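Home Forums Events Guilds Playtests Log in

G'day all, I'm after playtesters for the October event in Mamodero, our little browser MMO. It's a harvest festival with its own quest line, a guild race and (finally!) mounts you can dye any colour you like.

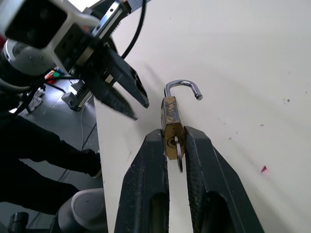
I need 30 people, any level, though if your main's over 55 I'd love you on the raid boss. We'll run 6 sessions, all kicking off at 7 pm Melbourne time, and you'll get a fresh character on the Penovstead server so your real one's safe. Bug reports go in the playtest forum, and please be as blunt as you like. Everyone who finishes gets 120 gems and the lantern hat.
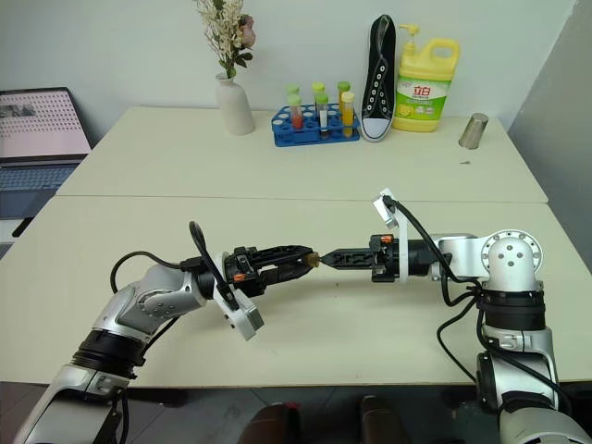 Tatiana Štěpánek asked whether whole guilds can sign up together, and reckons the guild race won't get a fair test otherwise. Good point, so yes, put your guild's name in the message. Send it to me in game, I'm Sendov.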